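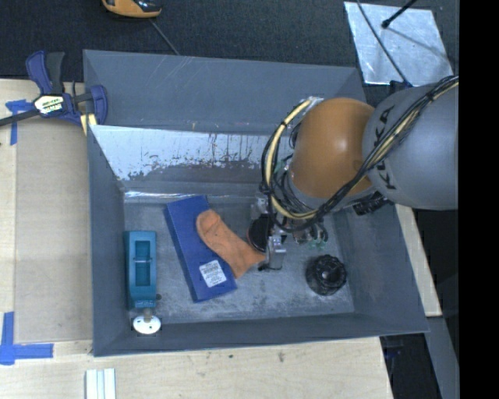
Jan 20, 2021 — returns bench, Varbridge

Arm on mixed returns all morning. Cable bundle still loops low over the gripper when it reaches into the bin, so from the bench you mostly can't see the fingers. Mekdes wants it tied higher before we change anything else. Agreed.

Soft goods lying across boxes remain the awkward case. The orange sock over the long blue box is a fair sample of what comes down from Clustham. Thin flat box, label up, cloth on top. Rohani is writing up which item to go for first. My vote is cloth first, box second, but I haven't tested that properly.

Bin wall: the shiny sheet is ragged along its lower border. Ask Stuvutance for a price on a new one. Clamp on the left corner stays where it is, and please don't lift the blue tape on the bench.

Staffing, from the talk with Noémie after lunch. Before November the returns bench was 5 people picking and scanning. Now it's two at the bench and three moved to inspection. Letay likes inspection better, less bending. Gadisa doesn't — he says he used to set his own pace and now he waits for the arm, then gets four items at once. That matches what I saw. We should put a short buffer shelf between the arm and the scanner so he can take things when he's ready.

He also asked who decides when to stop the arm. The written answer is the shift lead. In practice it's whoever is standing there, and I think the sheet should say so. Noémie will bring it up with Worku.

Training is 14 hours per person at present, most of it on fault screens. Letay thinks more of it should be on clearing the bin by hand. I'd move a couple of hours over.

To do:
- retie cables (Mekdes)
- buffer shelf, 20 inches deep if it fits
- stop rule, new wording for the sheet
- next run of 1000 picks after the cables are done, same mix of items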